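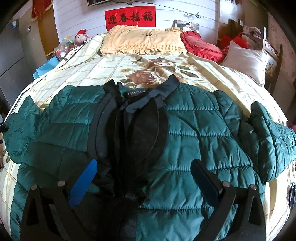

About Ellance

Welcome, and thank you for wanting to know a little more about us. Ellance is a small school of household skills, and most of what we teach is done with two hands on a bed, a table or an ironing board. We fold, press, mend, air and put away. People come to us because they have just moved into a first home, or because they are caring for a parent, or simply because the wardrobe door won't shut any more and they would like it to.

How we began

Kirsten Gauthier started the school in the spare bedroom of her own house, teaching two neighbours how to put their winter things away before summer. She had worked for years in a dry cleaner's and had strong feelings about coats on wire hangers (she still has them). The neighbours told their sisters, the sisters told the people they worked with, and by the second July there was a queue up the stairs. Réjean Landry joined her then to look after the mending side, and on 15/10/2022 we moved to our present home on the upper floor of Zallomwood, where we have more light and a proper kettle.

We have 23 regular learners now, and quite a few more who drop in for a single afternoon when the seasons change. The youngest come with a parent. The eldest won't tell us how old she is and folds better than any of us.

What a class is like

Our classes last two hours with a good long break for tea, and we keep them small so that everybody has room to spread out. We like to teach in bedrooms wherever we can, on a made bed with its pillows and its quilt cover, as that is where most people will be doing the work at home. A bed is a kind surface for a big garment. It gives a little, it is wide enough for both sleeves, and you can walk round it if you need to reach the other side.

The padded jacket is the lesson we are asked for most, and it is the one that surprises people. A quilted jacket is full of air and seems to have a mind of its own, so we begin slowly. Lay it face down with the back uppermost and the sleeves out to either side, and smooth it from the collar towards the hem with flat hands. Bring one sleeve in across the back, then the other, and wait a moment while the padding settles — it does settle, if you let it. After that it can be folded up from the hem in halves or thirds, whichever suits your shelf. 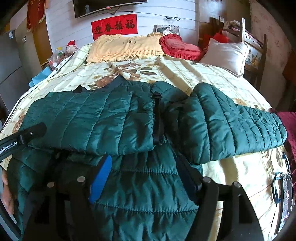 Wardrobe visits

Annick Robichaud runs our home visits. She will come to you, look through whatever you would like help with, and work alongside you for a morning or an afternoon. There is no need to tidy up first! She brings tissue paper, cotton bags and labels, and she'll leave you with a written plan of what went where, so that you can find your gloves again when the first frost comes. A visit costs the same whether you have one cupboard or six, and we have always thought that was the fair way to do it.

Courses through the year

We run two main courses. Amow is our beginners' course, with 20 hours of teaching spread over ten afternoons, and it covers folding, simple washing and the care of knitwear. Zacharias is for those who have done Amow and would like to go further into mending, with Réjean's patient help on zips, hems, buttons and torn linings. Both courses include a morning on bedding, because a quilt cover is a great deal easier to change once somebody has shown you how to turn it inside out first.

Coming to see us

You are very welcome to sit in on a class before you decide. Hélène Desjardins answers the telephone and the post, and she will find you a place and tell you what to bring, usually a garment that has been giving you trouble and a pair of comfortable shoes. The stairs at Zallomwood are steep, so do let her know if you would like one of us to come down and meet you at the door.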